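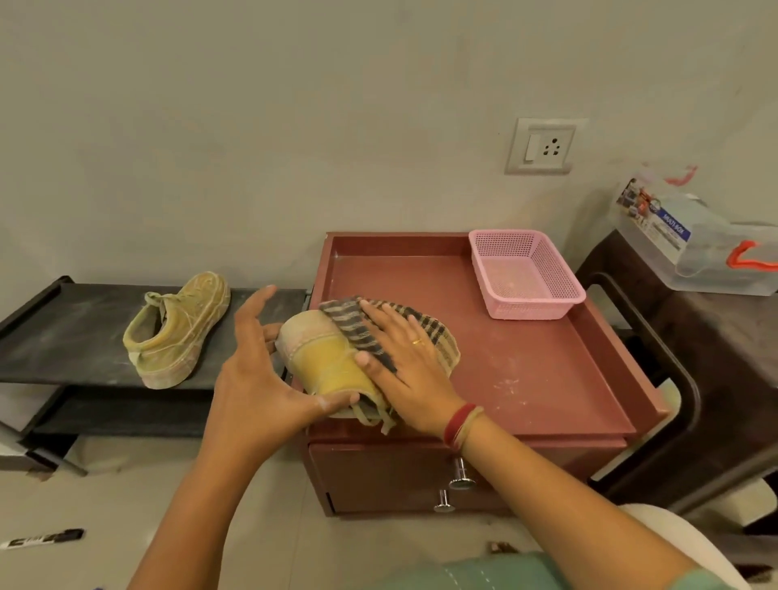 Most of the budget questions we get are about arms and grippers, and the recording side gets left until the money is gone. Plan for it early. A job like wiping down a canvas sneaker with a rag needs two hands, one to hold the shoe and one to press the cloth, so a single-arm kit won't cover it. Price for two arms from the start.

What does the starter package cost?
The Pulilero two-arm bench package is $3,550 per month on a 14-month lease. Delivery within the metro area is included. Regional freight is quoted separately.

Do I have to buy recordings as well?
No. You can record your own. If you'd sooner license ours, the household set is sold in blocks of 300 clips, and shoe care is one of the categories.

How many clips do I need for one task?
We suggest one block to begin with, then a trial before you order more. Soft items such as cloths and laces usually take more than hard ones.

Do I need special furniture?
A low cabinet or an ordinary table is fine. Measure the height of your work surface before you order the stand, as the Koller stand and the Dreston stand have different ranges. A tray top with a raised rim is workable, but tell us so we can check the wrist clearance.

What about power?
One standard wall socket per arm. If you have a single outlet near the bench, allow for an electrician in your budget. We don't supply power boards.

Are gripper pads covered by the lease?
The first set is. Replacement Veltex pads are a consumable and are invoiced at cost. Grit and dust from dirty items will wear them faster, so put a line in your yearly budget.

How long is delivery?
Currently 17 working days from deposit. Orders placed in October may take longer.

Can I see it running first?
Yes, demonstrations are held every Wednesday at our showroom. Book through the contact page and bring the item you want handled.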